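Kitchen and pantry notes: sorting out the dry goods

The shared kitchen at Vellcombe Neighbourhood House will be closed for four mornings in May while the pantry shelving is replaced. The meals program will run out of the Famthorpe hall on those mornings, with the same pick-up time of 11.30 am. Tea and coffee will still be available in the front room.

The old shelves were put in when the house ran one lunch a week. The pantry now supports 29 households and a cooking class, and the bottom shelf has been sagging since summer. The new units are deeper and will be fixed to the wall on the Cordero Street side, away from the hot water service.

Before everything comes out, we are asking all groups to go through their own dry goods. Anything opened and undated will be thrown away. Flour, rice and lentils that are still in date should be moved into a sealed container and labelled with the contents, the group name and the day it was opened. Masking tape and a marker are in the second drawer.

Nuts need more care. Peanuts, cashews and almonds go stale quickly in a warm cupboard, and the oils turn well before the nuts look any different. Smell them first. If they smell like paint or old cooking fat, put them in the compost. Shelled nuts keep much longer in the fridge, and longer again in the freezer. From May they will have their own shelf in the small fridge, well apart from the snacks for the children's group. The allergy list is on the inside of the pantry door – please read it again, as it has changed.

Bulk orders are also changing. The Skesberg co-op has lifted its minimum order to $230, so we will be combining ours with the Famthorpe garden group and ordering every second month. Order sheets are at the front desk. Prices for oats and chickpeas are up a little, and sultanas are unchanged.

The shelving cost $905, paid for from the autumn plant sale and a donation from the walking group. Thanks to both.

If you can help carry boxes across to the hall, or you have a spare trolley, leave your name with Olaia Manzano at the front desk.
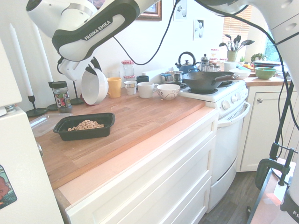
Peanuts on the kitchen bench.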